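Gellcombe Community Boards > Shared Methods > Data Collection
Topic: Minimum number of examples per household task, and what to do with blurred passages
Replies: 9

nfitzgerald_coord
Good morning, all. I am opening this topic at the request of the Purgate working group, which has been asked to settle a common standard before the November intake. The two matters for discussion are as follows.

First, the number of accepted demonstrations required for each task. Our present rule is 30 per task per room. A proposal has been received to raise this to 60.

Second, the treatment of recordings in which part of the view is blurred by hand motion. At present each site applies its own judgment, and the results differ considerably.

Members are asked to state which site they work from and to keep to these two matters.
Nuala Fitzgerald, Purgate

ostler_9
Gekix site. We support 60. Our bedroom set was trained on 30 per room and the policy learned the bedspread better than it learned the objects. When the cover was changed, the success rate fell sharply. More examples would help.

marl.and.clay
Ghorbani site. I must respectfully disagree with the previous member. Doubling the count on one bedspread gives you the same bedspread twice over. We would prefer that the number remain at 30 and that the cover, the lighting and the placement of small items be changed after every tenth demonstration.

ostler_9
Changing the cover takes time, and the operators are paid by the session. I do not object to variety. I object to a rule that assumes every site owns four sets of bedding.

T_Quillfeather
Purgate site, operator. May I ask that the people setting the number consider the operators as well? A two-handed pickup of soft items is tiring on the wrists. By the fortieth attempt my approach is not the same as it was at the start, and I would not want a model to learn it.

nfitzgerald_coord
Thank you. The point about fatigue is noted and will be entered in the draft. Could the sites now give their rejection figures for blur, if they have them?

marl.and.clay
For the last round at Ghorbani we reviewed 2930 recordings and rejected 557 for blur alone. On second review I believe many of those should have been kept. The reviewers had been told to reject if any part of the view was smeared. With a wide lens moving with the hand, the outer part of the view will smear on almost any quick turn.

hollis_reviewer
I was one of those reviewers and I applied the instruction as it was written. If the group wishes to relax it, the new wording must be something a reviewer can apply in a few seconds. "Use your judgment" is not an instruction.

My suggestion is this. Keep the recording if the finger pads and the target are clear during the approach and at the moment of closing. Disregard blur elsewhere. Reject if the target itself cannot be made out at either point.

ostler_9
I can accept that wording for single items on a plain surface. I am less sure about crowded ones. If the neighboring items are smeared, the model has poor information about what it must avoid. We have had wrappers dragged along with the item on several occasions.

hollis_reviewer
That is a reasonable concern. However, the neighboring items are usually clear in the earlier part of the same recording. The second gripper also has its own view, which should be reviewed together with the first. I would not reject a recording on the strength of one poor moment.

T_Quillfeather
From the operator's side, I would add that we can reduce blur by slowing down before the final approach. We were told on Sunday to keep a natural speed, so there should be one clear instruction on this as well.

nfitzgerald_coord
I have taken the following into the draft. The minimum remains at 30 accepted demonstrations, with changes of layout after every tenth. Sites that cannot change the cover may submit 60 with the item placement changed instead. The blur rule will follow the wording given by hollis_reviewer, and the question of crowded surfaces is left open. Operators are to slow down before the final approach.

ostler_9, I recognize that Gekix does not agree with the first point. Please send your written objection and it will be attached to the draft as received.

For the open question, I would ask every site to consider the still below and to reply with "keep" or "reject" and one sentence of explanation.

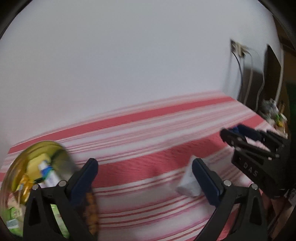
Crumpled white item on striped bedspread, fingers open; blur to the left and across the upper part of the cover.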